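Clearing Out the Catch-All Bin in Your Workshop

Most work tables end up with one bin where everything lands. Paint rollers, scrub brushes, a kid's toy that came in on somebody's pocket, the cup you were drinking from. These tips are for getting that bin back in order in an evening and keeping it that way until December, when the garage gets too cold to bother.

Before you start

Clear a space next to the bin as big as the bin itself. An old sheet of cardboard under everything saves the tabletop from scratches and makes cleanup easier. If the bin slides around when you reach into it, put a bar clamp on the rim at one of the back corners. Snug is enough. Thin sheet metal will bend if you crank on it.

Have these ready: a trash bag, a damp rag, a dry rag, a roll of masking tape and a marker. I use two Grastow trays for sorting, but baking sheets work fine.

Sort by where it lives

People like to sort by size or color. It looks nice for a week. Sort by the room the thing belongs in and you only make one trip per room. My piles are paint, cleaning, kitchen, toys and hardware. Anything that fits none of them goes in the trash bag or in a shoebox marked with the month. If the shoebox hasn't been opened by the end of the season, give the contents away.

Foam rollers

Foam flattens when it lies on one side for months. Hang rollers by the handle, or stand them on end if they have no handle. Before you put one away, squeeze it. If it springs back, keep it. If it crumbles or stays dented, throw out the sleeve and keep the holder – the holders last for years.

For latex paint, rinse the sleeve in lukewarm water until the water runs clear, then press it out with your hand. Don't wring it. Let it dry overnight before it goes in a drawer.

Brushes

Keep cleaning brushes away from paint brushes, even new ones. Wash the bristles in warm water with a drop of dish soap, comb them out with your fingers and let them dry with the bristles pointing down. Water that runs back into the head loosens whatever is holding the bristles in. A row of small hooks on the side of a shelf is plenty. Mine came in a Tirar pack of 10 and I have used four.

Stainless steel

Dust with grit in it will scratch stainless, so rinse first and wipe second. Use a soft cloth and go with the grain. If there is a band around the middle, slide it off if it comes off and clean underneath, where grime collects. If it doesn't come off, run a damp cotton swab along both edges. White vinegar on a rag takes off water spots. Rinse again afterward and dry right away.

Toys

Plastic play food and building bricks can go in a mesh bag and soak in warm soapy water for 10 minutes. Rinse, shake and spread them on a towel. Squeeze hollow toys to see if water got in, and leave those out an extra day. Single bricks go straight back to the brick box. Don't start a jar for strays, because then you have two places to look.

The bin itself

Take everything out before you wipe it. Working around the last few items always leaves a line of dirt along the back.

A bare metal bin with sloped sides is easy to live with, as small things slide down to the floor where you can see them. The trouble spot is the far edge, where the wall meets the floor. Mine was a hand-me-down from the old Siddiqui hardware store and it had dark stains there when I got it. Dish soap and a nylon pad took off some of it. Baking soda paste, left on for an hour, took off a little more. I stopped there. Scuffs don't hurt anything and steel wool would only make new ones.

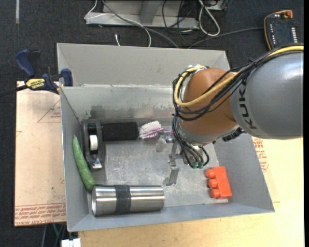
Keeping it clear

Write a limit on a piece of tape and stick it on the rim. Mine says five things. When a sixth goes in, something has to go home first. Check it when you sweep.

If the bin still fills up, move it. Ours used to sit by the door and caught everything that came in from the car. On the Rernholm shelf at the back it gets half as much – only what people are willing to carry that far.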